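Slow floors, fast tables

Community halls built before air conditioning were designed to breathe, and their timber floors still move with the weather. At Clastden, where the main hall is shared by six clubs, the boards swell through the humid months and shrink again from October.

Ionuț Avram has logged the movement for three seasons. His readings, taken at 22 fixed points, show moisture content reaching 14 per cent near the southern wall – enough to cup the wider boards and put a lean on anything standing on them.

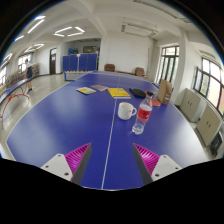 Levelling is therefore a recurring job. Avram uses a machinist's level and a set of hard rubber shims, and rechecks after any week of heavy rain. The Ludis league, which plays there in winter, accepts a fall of three millimetres from end to end.

The longer-term remedy is airflow. Enache, the contractor, proposed 14 new subfloor vents on the northern side, with mesh sized to keep out vermin.
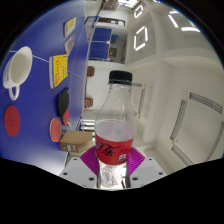
Mechanical ventilation was priced as well. A Vurker fan unit rated at 314 litres per second would clear the cavity in almost 22 minutes, but it needs a dedicated circuit and an access hatch cut through sound timber. Passive vents were chosen. The remaining boards will be re-fixed with 337 stainless screws once readings settle below 12 per cent.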